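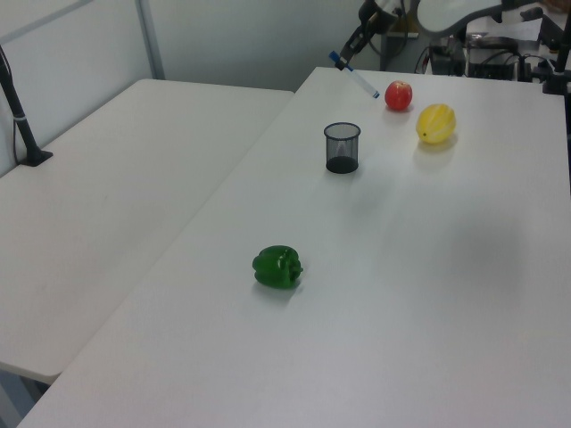
Do we retrain on the September episodes or start the set over? Start over. The old ones were recorded before we moved the camera, and mixing the two sets cost us most of last week.

1/2/24 -- Mabaso project, student bench

Task for this block is marker into the pencil cup, with the pepper, star fruit and apple as distractors. Mireille rewrote the reset order so the cup gets moved every episode and the fruit every other one. Tamer thinks the fruit should move every time. Left it as is for now.

72 episodes kept, 7 thrown out. Two of those were mine, bad starts. Kamlesh trimmed the idle time off the rest and the files are on the shared drive under Mabaso/523.

Gripper speed is still set low from the demo. Hussam wants it back up before we train -- ask him which value, the one on the whiteboard is old.

To do:
Check the timestamps on the second camera
Print the reset sheet again, larger type
Send Ziad the loss plots once there are any

Kamlesh has the bench next. Leave the tables pushed together, the calibration assumes it.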